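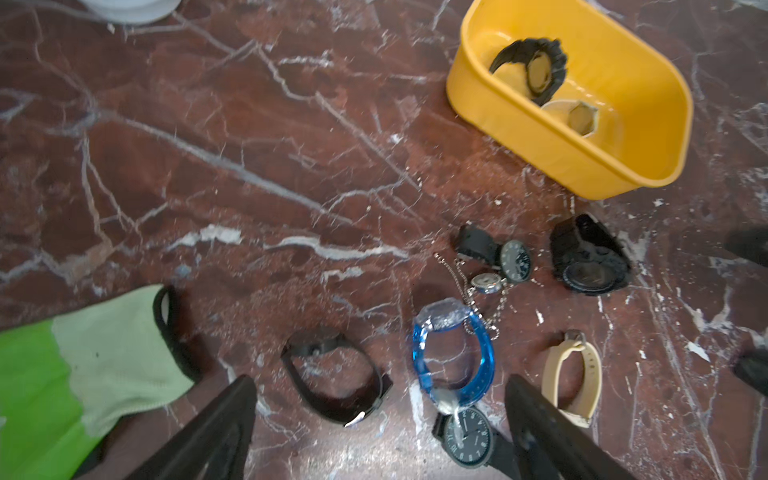
Mending Watches in Prarkolham: A Morning with Cornel Vlad

Search this site Search Go

April. Words by Sima

I'd walked past Cornel Vlad's shop in Prarkolham for years before I went in, and I only went in because my dad's old watch had stopped and I felt guilty about it. Three weeks later I was back with a notebook and a bag of buns (he likes the ones with the seeds on), asking if he'd mind talking to me for an hour. It ended up being most of the morning!

Cornel learned the trade in Anside, in a workshop he describes as "a corridor with a stove in it". He was sixteen and had wanted to fix motorbikes. "My uncle said watches are the same thing but you don't need a garage," he told me. "He was lying, of course. With a motorbike you can drop a screw and find it again."

I asked how long it was before he was allowed to touch a customer's watch and he laughed at me. For the first year he swept up, fetched parts and took one dead alarm clock to bits, over and over, until he could put it together without looking at the drawing. He still has the clock. It's on a shelf behind the till, and it's running four minutes slow, and he says he's not going to do anything about it.

What I really wanted to know was whether people still bother. I mean, everyone's got a phone. Cornel put his bun down for this one. "They bother more," he said. "Ten years ago somebody would come in with a cheap watch, I would say the battery is 5 pounds, and they would say no, I'll buy another. Now they say yes please, and can you do the strap as well."

He keeps a ledger, a proper paper one, and he turned it round on the counter so I could see. Last year came to 1,884 jobs, and most of those were batteries and straps. Full services were a much smaller pile, 155 of them, and those are the ones he takes upstairs to the quiet room and won't answer the door for. A service on an ordinary mechanical watch starts at roughly £200 with him, and he knows people wince. "I tell them, go home, think. If your grandfather's watch is worth it to you, come back. If it isn't, put it in a drawer, it will not be offended."

Do they come back? "The next day, or after a funeral."

We got on to plastic watches, the bright cheerful sort I had as a kid, and I expected him to be sniffy. Not a bit of it. He's got a soft spot for them, and he had one on his wrist while he said so. The trouble is the straps, which go brittle and split next to the case, and half the time the maker has changed the fitting and you can't get another. He buys job lots of old ones at the Bisesus market just for spares. His wife thinks this has got out of hand. (I've seen the back room. I'm with his wife.)

I asked for some advice for the rest of us and he was quite stern about it. Don't leave a dead battery sitting in a watch, it can leak and ruin the works. Don't wear it in the hot tub, whatever it says on the back. And if you've a wind-up one, wind it at the same time each day, and stop when it starts to push back at you.

Is anyone coming up behind him? He went a bit quiet there. There was a lad last summer who was very good with his hands but couldn't bear the sitting still. A retired nurse from up the road has started coming in two afternoons a week, though, and he thinks she might be the one. "She doesn't talk to the watch," he said. "The young ones all talk to the watch, they say come on, come on. She just waits."

My dad's watch was ready, by the way. It had needed a clean and a new mainspring, and Cornel had left the scratch on the glass alone because I'd asked him to. He wound it, listened to it for a good long while, and then charged me for the spring and ate the last bun.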